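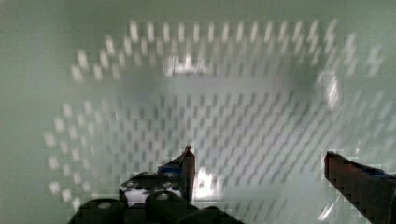

Kisten und Körbe im Lager Farnura

Im April haben wir das Lager neu sortiert. Adelino Caldeira hat die alten Kartons ausgemustert und durch Behälter aus Kunststoff ersetzt. Bis auf zwei Regale ist alles umgeräumt. Die Galerie wird ergänzt, sobald auch der hintere Raum fertig ist.

Behälter, hell und durchscheinend
Wände und Boden mit kleinen rechteckigen Schlitzen in regelmäßigem Muster. Großes Format, geführt unter der Bezeichnung Pesero.

Verwendung
Die Pesero-Behälter sind für Leergut und Verpackungsmaterial vorgesehen. Kleinteile bitte weiterhin in die geschlossenen Boxen von Andow legen, sie fallen sonst durch die Schlitze. Höchstlast pro Behälter: 30 kg.

Stellplatz
Regal 3, untere Ebene. Ersatz steht bei Bastos im Nebenraum und kann dort samstags abgeholt werden.

Reinigung
Mit lauwarmem Wasser und einer weichen Bürste, auch in den Schlitzen. Keine Scheuermittel. Zum Abtropfen umgedreht auf den Rost stellen.

Etiketten bitte nur an den Rand kleben, nicht über die Schlitze. Neue Etiketten gibt es bei Adelino.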